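Teleop demos on a bar handle: gripper drifts off the pull arc halfway through

Posted in Manipulation > Teaching by demonstration
Tags: teleoperation, handles, wrist camera

kodora_bench

I am recording demonstrations by remote control for a door-pulling task. The arm is driven with a Beteo leader arm, position control only, and I log joint angles plus the wrist camera. I have 100 demos so far.

The approach is fine. The trouble starts once the fingers are closed on the bar. I pull in what feels like an arc, but the hand path in the log is close to a straight line, and about halfway through the fingers slide along the bar or the arm stops on a force limit. A policy trained on these demos copies the same fault. Wrist view before the grasp:
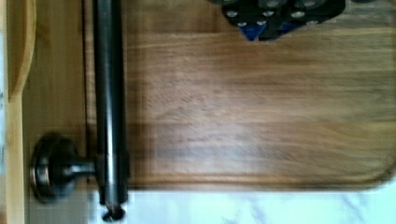

Wrist camera, gripper open to question: bar handle at left, board behind, fingertips at top.

Should I fix the controller, or throw out the demos and record again with a different method? I have hand guiding available on the same arm but have not used it for this.

eze_tooling

Check your controller first. With pure position control and a stiff arm, any error in your arc turns into force on the handle. The handle can only move on its own arc, so the fingers give way or the arm trips.

What worked on our cell:

Lower the stiffness in the pull direction and sideways after contact. Keep it high along the bar, or the hand will sag.
Leave the wrist free to turn by a few degrees during the pull. Most of the bad demos I have looked at had the wrist locked.
Log the measured pose as well as the commanded pose. Under soft control the two differ, and you need to decide which one the policy learns from. We train on the commanded pose.

I would not keep the demos where the arm tripped. The ones with a small slide may be usable if you cut them at the point of contact and use only the approach.

On the camera: a glossy dark bar gives a bright stripe that moves with the lamp. Record under at least 3 lighting setups or the policy may track the reflection.

verside_user

just use hand guiding. did 4 doors that way, never had a slip

M. at the test bench

Hand guiding does solve the arc, as the door leads the arm and you feel when you are fighting it. Two limits apply. Your hands and forearms get into the wrist view, so the images do not match what the policy sees when it runs alone. Also, on many arms the gripper has to be closed from a separate button, and people tend to shift the arm when they reach for it.

A workaround is to record in 2 passes. Guide the arm by hand once and save only the joint path. Then step back and replay that path on the same door with the cameras on – same start pose, same door position. The replay gives you clean images and a path that follows the hinge. Run it at low speed the first time.

For variety, shift the base between demos and guide again. Adding noise to a replayed pull will bring back your original problem.

kodora_bench

Thanks. Lower stiffness after contact removed the force trips on Wednesday's runs. There is still some sliding near the end of the pull, so I will try the replay method next and keep the old approach segments.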